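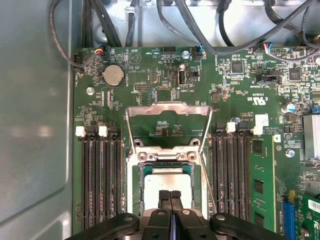
4.3 Comparing fingertips on the socket task

This procedure compares the Stelo and Collet fingertip sets on CPU handling in a server board. Run it once per set, with the same arm program and the same wrist camera settings. Complete the tool calibration in 4.2 first.

CAUTION: Disconnect the chassis from power. Wear a grounded wrist strap whenever the chassis is open.

1. Fit the fingertips and tighten both screws to the mark on the driver.

2. Clamp the chassis to the bench. Tie back any cable that hangs into the approach path.

3. Release the retention lever and raise the load plate fully. A partly raised plate will catch the left or right gripper arm.

4. Jog to the hover point above the socket. The closed fingertips must appear over the lower half of the CPU in the wrist view. If they do not, repeat 4.2.

5. In Nulletti, open the Grip page. Set the force limit to 9 N and the closing speed to 2 mm/s.

6. Start the cycle. The arm lifts the CPU straight up, holds, and sets it back in the socket.

7. Run 27 cycles. After each one, check the seating by eye and enter pass or fail in the log.

8. Change to the other set and repeat from step 1.

CAUTION: Stop at once if the CPU tilts during the lift. Do not lower a tilted part. Socket contacts bend easily and cannot be straightened in place.

NOTE: The fingers cover part of the CPU at the hover point. Take the alignment reading from the edges of the socket frame, which stay in view on both sides.

NOTE: Replace the pads after 3,000 closures. Worn pads slip at low force and make the two sets hard to compare.

Send completed logs to Aldana Leiva at Grultalano. For memory modules, see 4.4.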